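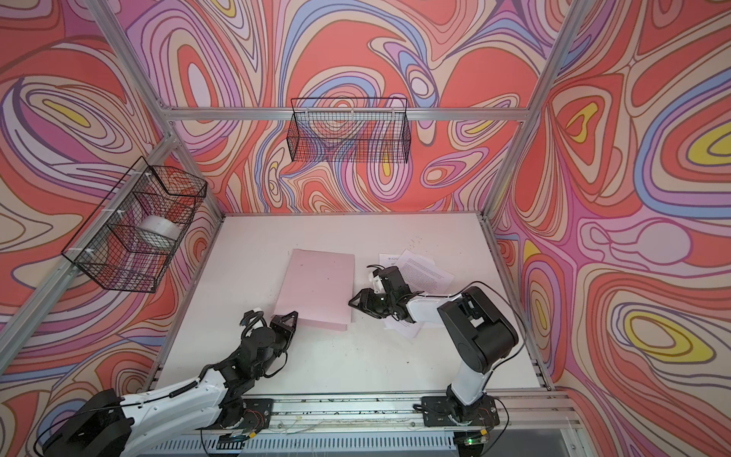
Both arms, the pink folder and the paper pile

Jul 9, 2021

What a day at club! We've named the left arm Pirby and the right one Wundier, and this week's task is papers – getting them out of the folder and laid flat. I wrote over 40 lines of notes and can hardly read them.

Gripping one thin sheet is so much harder than blocks. The fingers have to come in low and close gently, 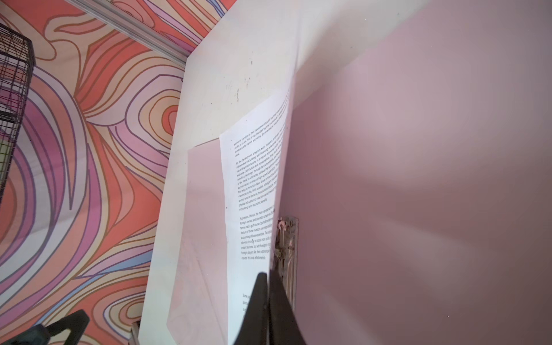 and then you lift slowly or the page bends away from you. I love driving the wrist! My two goes went by far too fast.

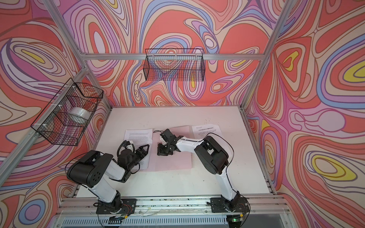
Kyriaki Tsolakis thinks we should slow Wundier down before we try two sheets at once, and she'd rather have it tidy than quick. Fine by me – more practice first.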